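Privaswood Evening Course: Machines and Everyday Work
Handout 9 - Can a machine put the shopping away yet?

Please read before we meet in November. Bring the handout with you and write on it.

1. The question

Every year students ask me when they can buy a robot for the house. I answer with another question: for which chore? Washing clothes was given to a machine long ago, but a person still carries the clothes to it, sorts them and folds them. The machine has the middle of the chore. The two ends stayed with us.

In this unit we take one small chore, the unpacking of groceries. It has no hot water and no sharp tools. A child of six can do most of it. For a two-arm robot it is still a serious job.

2. What is in the bag

A factory robot usually meets the same part in the same position. A grocery bag is different each time. The goods lie on each other, the packets bend, and the bag moves when you pull something from it. 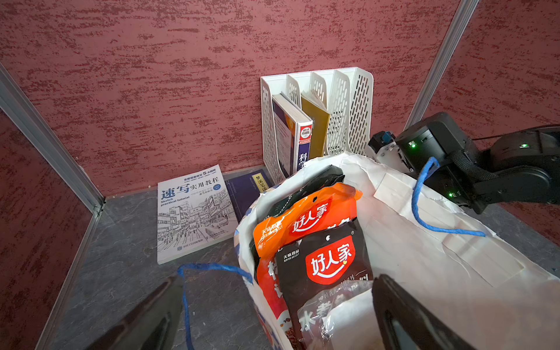

Figure 1. Seasoning pouches in an open paper bag, seen from the wrist.

Look first at the packets and think how you would take out only one. A person puts the fingers between two pouches and feels where one ends and the next begins. A gripper with two hard fingers must find the edge mostly by camera. If it closes too wide, it takes two pouches. If it closes on the crumpled plastic, it may take only that.

Also the handles need attention. A rope handle is thin, it can lie anywhere, and it can catch on a finger. When you plan the task, write down what the arm should do if this happens. Many student plans forget it.

3. How we judge a chore

I ask the students to keep three results separate, because news articles like to mix them.

a) The grasp. Did the gripper hold the object?
b) The placing. Is the object where it should be, and is it standing or lying in the correct way?
c) The whole chore. Is the bag empty, is nothing broken, and did a person have to help?

In our class exercise with the Pida simulator, one group reached 213 good grasps and then had only 73 complete bags. Both numbers are true. If the group tells you only the first one, you will have too good an opinion of the program.
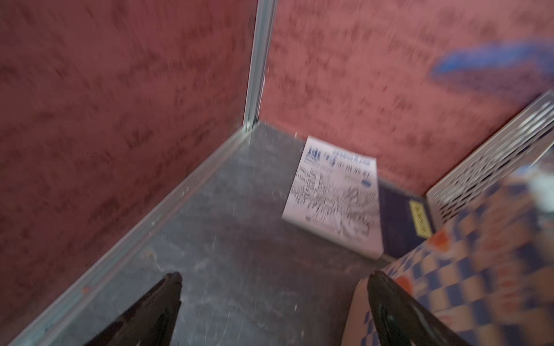

The hardest part of judging is the surroundings. In a home, the things which do not belong to the task are also there, and the robot must leave them in peace. I call these the quiet objects. A good example is the printed sheet leaning on the wall: its lower edge only rests on the floor, so a light touch could be enough to make it slide. No result in the list above would notice this. For this reason I want you to add a fourth line to your own list, with the heading "What else moved?" Please also remember that a wrist camera travels with the hand. During a quick motion its view can be smeared, and a program that decides from such a view is guessing a little.

A second camera, which stays in one place, helps with this. It does not see so well between the fingers, but it keeps both arms, the bag and the basket in one view.
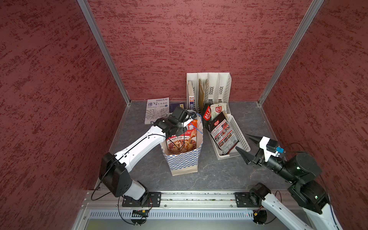

4. So, can they do it?

My answer for this year is: parts of it, slowly, and with a person near. Picking a pouch from a bag is possible in a prepared place. Doing it in any kitchen, with any bag, is another matter. Shop-floor work is a little ahead - there the boxes have known sizes and the light does not change at four in the afternoon.

I do not agree with those who say the problem is only speed. A slow machine which finishes alone would be useful at night. A quick machine which calls you for each second packet is more work than the chore itself.

5. Homework

Choose one chore from your home and divide it into steps, no more than 9. Mark the 3 steps you think are hardest for two fingers. For each marked step, write how the machine would know that it has failed. One page is enough. Students from the Kotosbridge group may work in pairs.

Last updated: November

Comments (3)

nicholas_evening: For the homework, does loading a dishwasher count as one chore, or must I choose only the plates?

pairwork2: We tried the fourth line at home with a bag of rice and a shelf. Much more moved than we expected, and that was with human hands.

Course author: Dishwasher is fine, but then take only the upper basket or you will not stay inside 9 steps.

Contact: course office, Privaswood | Copyright Privaswood Evening Course | Back to top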